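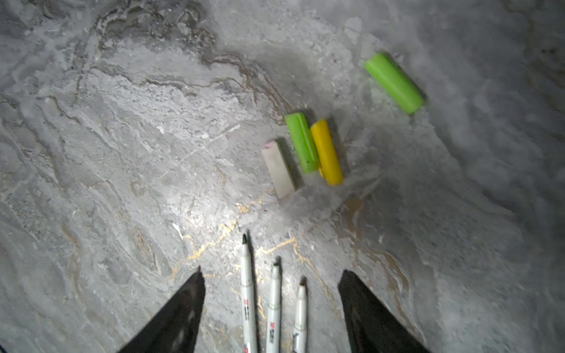 Re: Itia, ending of series 2 (spoilers)

An earlier message said:
> I don't see how they can do a third series. The ferry has gone,
> Nademlow is under water and half the cast were on the wrong
> side of the harbour when the lights went out. Did I miss
> something, or is that meant to be the end of it?

I don't think it's meant to be the end. Watch the last two minutes again with the sound up. The radio in the harbour office is still going, and the voice on it gives the Musus call sign, which we haven't heard since the first series. Musus was supposed to have been shut down before the flood.

My guess is that the third series starts there and leaves Nademlow alone for an episode or so. They did the same with the lighthouse story, and it took them until February to get back to it. 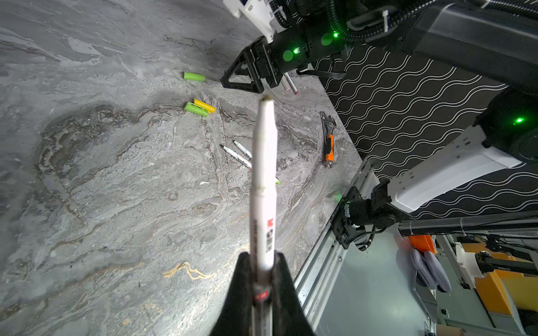 As for the people on the wrong side of the harbour, we only see the boat leave. We don't see who is on it. The Nechyporuk sisters had two tickets between them in the episode before, and the younger one gave hers away, so I would expect at least one of them to be back.

What I can't work out is the ledger. It lists about 1,000 names and the camera stays on one page for a long time, but my recording is too poor to read it. If anyone has a better copy, could they say what is written at the foot of the page?

Please keep "spoilers" in the subject line if you reply, as some members are still on series 1.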